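Cultinus Garden Project: where we are this February

Hi everyone at Graltia, I promised you a quick update once the seed orders were in, and they're in!

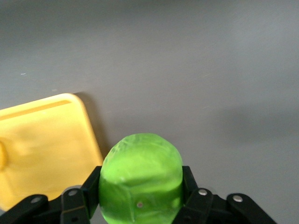
Could we have fewer radishes this year, please, and more collards, was the first comment on our fall survey, and I have to say a lot of the other families agreed. So the plan for the two long beds at Munis has changed. Collards and kale go in first, then green beans, with one short row of radishes for the kids, who like pulling them up even if they won't eat them.

Last season we sent 603 pounds of produce to the pantry, most of it squash (so much squash). I'd love to beat that, but I'd be happier with a steadier supply from May on. The pantry shelf was pretty bare until the middle of June, and I started the seedlings too late. That one's on me.

Your grant has paid for the new hoses, the fence repair on the alley side and 50 bags of compost. The compost came from Kleinschmidt, who threw in delivery, so we have a little left on that line. I'd like to move it over to shade cloth if that's okay with you. The lettuce bolted badly last July and I don't want to go through that again!

The chickens are a slower story. The coop is framed and has a roof, but the city wants 60 feet between it and the nearest house, and we're 5 feet short where it stands now. We'll have to drag it toward the pear trees before we can get the permit. No hens until that's settled, so please don't expect eggs in the spring numbers.

Wednesday mornings are still the best time to catch me if you want to come by. Bring boots, the path by the gate is a swamp.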